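Visiting the Old Quarter of Stotombridge: Frequently Asked Questions

Answers to what people most often ask before they come to see the quarter and its museum.
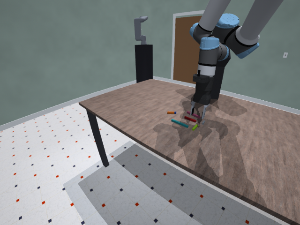
Gintarė Lūse writes: I walked the quarter on a Friday afternoon and could not work out where it begins. My map puts the tannery inside it and the sign by the bridge leaves it out. Which one should I follow?

Follow the sign. The tannery stood on the far side of the ditch that marked the edge of the first settlement, and it was built two generations later. Older printed maps include it by mistake. The museum has asked for a correction, but copies of the old map are still handed out at the bus station.

Where does the name of the quarter come from?

Locals call it Brotar, and so do the street signs. The most common explanation is that it was the name of a spring near the lower gate. A second explanation ties it to a family that owned the first mill. No document found so far settles the question. The spring is mentioned in early land papers without any name, and the mill family appears under three different spellings.

Who were the first settlers?

Most were farm families and stone workers who came up the river from Trandinia. They were given house plots on the slope and strips of field on the flat ground below it. The first list of households has 18 entries. It gives the head of each household and the trade, and in a few cases the village the family had left. Wives and children are not named on it, so anyone tracing a female ancestor will need to use the church books.

Is Brotar the same thing as the barracks district?

No. The barracks district is the set of long, low buildings north of the market. It was put up for road workers and later turned into housing. The two places are often mixed up because the road between them is called Barracks Lane for its whole length, including the part that runs through Brotar.

What is left of the original settlement?

The street plan is the oldest thing you can see. The lanes still follow the lines of the first plots, which is why they are narrow and bend where you don't expect it. Of the first houses, 2 survive in a form their builders might recognize. Both are on Well Street. The rest were rebuilt on the old foundations after the flood, usually with an added upper floor.

The lower gate is gone. Its stones were used in the wall of the grain store, and a few with carved marks can be found near ground level on the side facing the river.

Can I go inside the old houses?

One of them, the Coşkun house, is open to visitors from spring through October. You can see the kitchen, the storeroom and the yard. The stairs to the upper room are steep and the room is closed when it rains heavily. The other house is a private home. Please don't knock or take pictures through the windows.

Why is it called the Coşkun house?

The Coşkun family ran a rope and sack business there and were its last owners before it passed to the town. They did not build it. The builder's name is not known, though a mason's mark over the back door matches one on the chapel.

How long does a visit take?

Allow an hour to walk the lanes and another for the museum. The marked walking route starts at the bridge, climbs 240 steps to the chapel and returns by the grain store. There is a flatter way around on the east side, along the old cart road. It is longer and adds nothing to what you see on the way up, but the surface is good and it has benches.

Is the quarter suitable for wheelchairs and strollers?

In part. Well Street, the market and the ground floor of the museum are level. The lanes above Well Street are cobbled and have steps with no ramps. The cart road can be used by a stroller in dry weather. Visitors using a wheelchair can be driven up to the chapel by arrangement — ask at the museum desk, preferably the day before.

Where can I park?

Use the lot below the bridge. Parking in the lanes is for residents only, and cars left there are towed. On market mornings the lot fills early, and the field next to the grain store is opened as a second lot.

What does the museum hold?

The museum covers the settlement from its founding up to the building of the railroad. There are tools, household goods, field maps and a copy of the first household list. The original list is kept in the regional archive and is not on display. The room about the flood has marks on the wall showing how high the water came in each part of the quarter.

Can the museum help me trace my family?

Staff can check the household list and the mill accounts for a surname. They can't do wider research or read long documents for you. Send the surname, any other spellings you know, and the rough period. Replies take up to 3 weeks, and longer in summer.

The church books are held separately at the parish office. They are complete for marriages, but the baptism records have a gap after the flood.

Did people in the quarter speak a different language?

They spoke a dialect that kept many words from upriver. It faded once the school opened, though some words for tools, weather and bread are still in daily use. The museum sells a short word list put together from interviews with older residents.

Are there guided walks?

Yes, in the warmer months. They leave from the bridge at ten in the morning and end at the chapel. You don't need to book unless you are bringing a group. Walks are given in the rain but are called off in high wind, when the chapel path is closed.

I found an error on one of the information boards. Who should I tell?

Leave a note at the museum desk with the location of the board and the line you think is wrong. If you have a source, include it. The boards are reprinted every few years and corrections are held until then. The date on the board by the grain store is already on the list.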